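Druvaten Opens Order Book for Solid Wood Work Tables

GEDBRIDGE, June – Druvaten, the Gedbridge furniture workshop, will start taking orders this month for the Pillai table, a plain wooden work table meant for kitchens, craft rooms and small shared studios. The first production run is limited to 100 tables.

The Pillai has a flat rectangular top, four straight legs and no drawers. It is 31 inches deep, a size the workshop chose after trying narrower tops in its own sample room and finding that a cutting mat and a laptop would not fit on them together. Buyers can choose from two heights, one for sitting and one for standing.

Each top is sold with the natural marks of the wood left in place. Druvaten does not stain the boards to even out their color, and it does not fill small marks unless they affect the strength of the piece. Customers who want a calmer pattern can ask for one when they order, and the workshop will set aside a suitable top if it has one.

"People ask us if the table they get will look like the one in the shop, and the answer is no," said Jolán Kun, who runs Druvaten. "The color will be close. The grain will be different. Some tops are nearly all straight lines and some have a big bend in them. We would like people to know that before they pay a deposit."

The top currently on the workshop's sample table shows both kinds of pattern, with long pale and light tan streaks and darker wavy lines that bend into an arc. It has a small dark oval spot near the far edge, and a faint gray scuff.

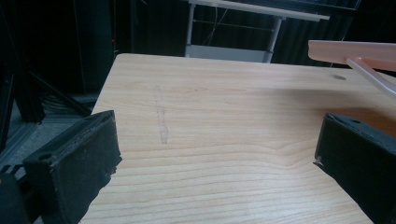
Care and Repair

The table is finished with a clear hard wax. Druvaten recommends wiping it with a damp cloth and drying it right away. Hot pans should go on a trivet. Bleach and scouring powder should not be used on the top at all.

Light scuffs can usually be rubbed out by hand with a fine pad and a little fresh wax. Every table ships with a small tin of the wax, a pad and a printed care sheet. Deeper scratches can be sanded, and the top is thick enough to be sanded several times over its life.

Owners who do not want to do the work themselves can bring the top back to the shop. It comes off with nine bolts, using the wrench supplied. The first refinishing is free if it is booked within five years of delivery. After that, the workshop will quote a price when it sees the top. Refinishing does not cover water damage that has lifted the boards.

Made for Daily Use

Druvaten began work on the Pillai after requests from customers who had bought dining tables and were using them for sewing, model building and homework. The company says most of them wanted something simpler that they would not worry about marking.

"My own table at home has paint on one end," Kun said. "I sand it when I get tired of looking at it."

The legs have adjustable feet for uneven floors. A center rail under the top can hold a power strip, which is not included. The workshop tested the rail with a clamp-on lamp and a small vise and advises against fixing anything heavier to it.

Ordering and Delivery

Orders can be placed at the Druvaten shop in Gedbridge or by phone. A deposit is due when the order is made, with the balance due before delivery. Tables will be built in the order deposits are received.

Delivery and setup in Gedbridge are included in the price. Deliveries outside town will be handled by Wekano, a regional carrier, and charged by distance. Wekano will bring the table to the first room inside the front door. Setup is available at extra cost and should be requested when the order is placed.

Returns are accepted on unused tables in their original wrapping. Differences in grain or color are not treated as faults.

About Druvaten

Druvaten designs and builds wooden tables, benches and shelving in Gedbridge. It sells directly to households, schools and small businesses, and repairs furniture from other makers by appointment.

Press contact: Jolán Kun, Druvaten, Gedbridge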